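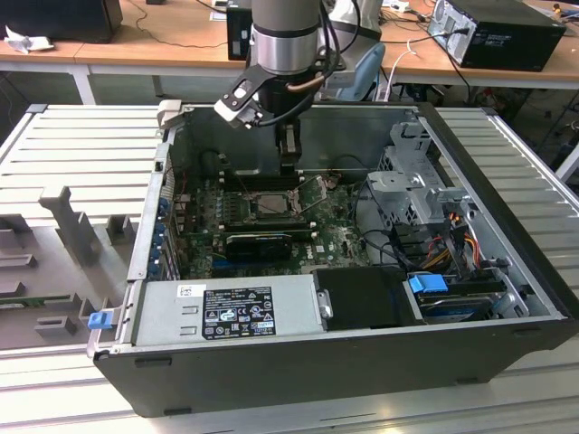

posted by slatrail

Forums > Bench Automation > End Effectors > Fanda vs Morin fingers, inside a PC case

Search this forum Advanced Go

Thursday, 7:40 am, by slatrail

OK so I said I'd write up the finger swap and then didn't, sorry. Doing it now before the shift starts so this will be rough.

Job is board work in old desktop towers lying on their side. Memory in and out, socket lever, eventually the little header plugs if I live that long. Case is open side up on the slatted platform, arm comes in from above. Gripper body stays the same for both sets, I only change fingers. Controller is the Grikent, same firmware for all of it.

Fanda set: long and skinny. Gets down between the drive cage and the memory slots without touching anything, which I cannot say about much else I own. Bad news is flex. Push down on a module and the tip walks sideways before the module moves. You can watch it on the force trace, goes up, plateaus, then a little sawtooth. That's the tip slipping.

Morin set: shorter, thicker, pads you can replace. Way stiffer. Seats a module in one push if it's lined up. If it's NOT lined up it also pushes, happily, and now you're looking at a slot with a bent feeling in your stomach.

Ran both sets on the same 4 approach angles. Fanda was fine on all of them for reach. Morin fouled the cage on the steep one and I had to lift out. 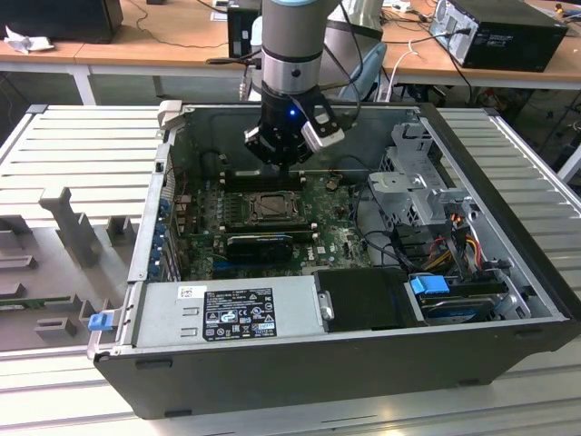 and before anyone says tune the compliance, yes, I did, three evenings of it. Lower stiffness in Z helps the Morin a lot and does nothing for the Fanda, the bend is in the finger and the controller has no idea it's happening. Grikent only sees wrist force. So you get a nice calm number at the wrist and a tip that's somewhere else.

Camera side. I had the Nolldale wrist cam on a fixed exposure and it was ok on the board but washed out on bare metal. Power supply, drive cage, the rim of the case, all of it blows out when the overheads are on. Auto exposure is worse, it hunts every time the arm moves across something shiny. Ended up with a lower fixed exposure and more gain. Noisy but at least it's the same noise.

The other thing with a wrist view is the fingers sit right on top of whatever you care about. Coming in over the socket you lose most of the socket. Same deal with the retention lever if you come from the wrong side. I've been pausing high, grabbing the pose, then going in blind for the last bit. Works until the case shifts on the slats.

Where I'm at: Fanda for anything with a cable in the way, Morin for pressing. Swapping by hand in between is a pain. Wondering if anybody runs one long one short on the same gripper, or if that's dumb. Also wondering if I should just get the side cam in the loop and stop trusting the wrist one for depth.
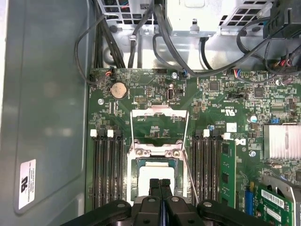
copperlid
The flex is on you a bit, those Fanda fingers are for picking, not pressing. Says so in the sheet. We put ours on header plugs and flat cables and they're great. Never once asked them to seat a module.

Also for cables, tie the bundle back first. I know, I know, "but then it isn't the real task". Do it anyway while you're tuning. One problem at a time.

slatrail
Fair on the pressing. In my defense the Fanda rep told me it was fine "with light loads" and a module is not light load, found that out.

Not tying the cables back though. Half the reason for the skinny ones is that the cables are wherever they are.

nightshift_pat
disagree with copperlid, you can press with the long ones if you go one end at a time. Tip on one end of the module, push till it gives, lift, other end. Less force per push so less walk. Slower. I got 5 clean in a row that way and then one I'd rather not talk about

One long one short: tried it. The grip center isn't where the controller thinks it is and every saved pose is off. You can fix it with a new tool frame but then you have to remember which tool frame is loaded. I didn't remember. Don't do it on a board you like.

copperlid
"5 in a row and then one" is kinda my point?

nightshift_pat
lol. yes ok. still got more out of them than the sheet says

wedgeloc
How old are the Morin pads? Mine went glossy and started sliding on the module edge, looked exactly like misalignment on the trace. Chased it for a week. Counter on the Grikent said 3351 closes when I finaly swapped them. New pads, problem gone. Now I change them way before that.

Second vote for the side cam. Wrist for X and Y, side for height. You do have to recalibrate if somebody leans on the post, and somebody will lean on the post.

slatrail
Huh. No idea on the pads, they came with the set and the set was used. Will look at the counter today, though I think I reset it in August when I did the firmware. Good call anyway, ordering some.

@nightshift_pat one end at a time is worth a try. Does the module rock up on the free end when you do that? That's what I'd be scared of.

nightshift_pat
little bit. If the latch on the far side is open all the way it rocks and comes back down. If the latch is half closed it catches and you're in trouble. Check latches first, I run a separate pass just for that with the fingers closed, nudge each one outward

wedgeloc
Same here but I nudge them with the Morins. Long fingers skate off the latch tab, at least mine do.

copperlid
So we're back to swapping fingers by hand lol

slatrail
Looks like it. Plan for tonight: new pads if they show up, Morin at lower Z stiffness, latch pass first, side cam for height. Fanda goes back on for the plugs only. Will not use the steep angle with the Morin again, got a scratch on the cage I can live without.

Anyone have a clamp that holds a case on these slats and doesn't eat the space on the left? My fixture is over there and I don't want to move it.

wedgeloc
Two low stops on the front edge and one behind, no clamp. Cases are heavy enough. Can measure mine at lunch and post the spacing.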